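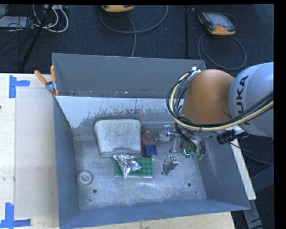 The large metal bin on its tabletop at the Elton Reuse Centre.

When the Elton Reuse Centre opened its small goods room, the intention was modest: to give residents a place to bring household items in fair condition and to have those items sorted, checked and offered again at low cost. The room now handles donations from two neighbouring districts. As part of the centre's series on everyday practice, Hortensia Cárdenas, who coordinates the small goods program, and Leszek Pietrzak, who looks after benches and equipment, were interviewed on 23 October 2022. Their remarks have been edited for length.

Ms. Cárdenas began with the bin, which she regards as the centre of the room's work.

"People expect to see shelves first," she said. "The shelves come later. Everything that arrives in a mixed box goes into a bin before anyone decides what it is. If you tip a box straight onto a table, the small pieces travel. They end up on the floor, and then you have a lid with no jar or a charger with no radio."

The choice of metal was made after a trial period in April. The plastic tubs used before then had straight sides, and staff found that items settled into the corners and were awkward to lift out. Mr. Pietrzak favours a sloping wall for that reason.

"With a slope, you can get your hand under something flat," he said. "A block or a slab that is lying on the bottom of a straight tub has to be picked at with the fingernails. I have watched people turn the whole tub over to get one thing out."

Asked whether the marks on the metal were a concern, he replied that they were to be expected. "It is bare metal and it scratches. You will see scrapes along the back and smudges on the bottom. I check for burrs along the rim and I leave the rest alone. Paint would chip, and then the chips would be in with the donations."

The bin stands on a pale wooden tabletop, and the floor past it has a dark, textured covering. Mr. Pietrzak said the covering had been chosen for the comfort of people who stand for a full shift. Ms. Cárdenas noted one disadvantage. "Dark screws disappear on it," she said. "We sweep at noon and again at close, and we look through the dustpan before it is emptied."

Donations are put into the bin in small lots. Under the centre's written procedure, no new box is opened until the previous lot has been cleared. Ms. Cárdenas acknowledged that this can appear slow to visitors.

"A full bin looks like a good day's work, but it makes the sorting worse," she said. "You take whatever is on top, and the thing underneath gets pressed or scraped. With a few pieces spread out on the bottom, you can judge each one. The larger pieces come out first, and the small ones are easier to find once they are gone."

Items leave the bin by one of several routes. Goods in working order go to the shop counter. Those needing a part or a clean are placed on the repair rack, which is supervised by Wiesława Borkowska. Material that cannot be used again is separated for recycling and collected by Grumthorpe, the contractor for the district. In the last full quarter the repair rack received 400 items, of which 60 were still waiting when the quarter closed.

Ms. Borkowska, who joined the latter part of the conversation, attributed the backlog to missing parts. "Most of what I have is waiting for a foot, a knob or a cord," she said. "I would like the labels tied on when the piece comes out of the bin. By the time it reaches me, the person who sorted it may have gone home."

A revised label, with space for the lot number and the sorter's initials, will be introduced with the next order of supplies. The first print run will be 100 labels, so that the wording can be changed if it proves unclear.

Mr. Pietrzak was asked what he would alter in the room if funds allowed. He said he would like a second table of the same height, placed end to end with the first.

"At present a heavy piece has to be carried across to the rack," he said. "I would sooner slide it along."

Residents wishing to donate small household goods may bring them to the Elton Reuse Centre during posted hours. Boxes should be left open at the top and should be light enough for one person to lift.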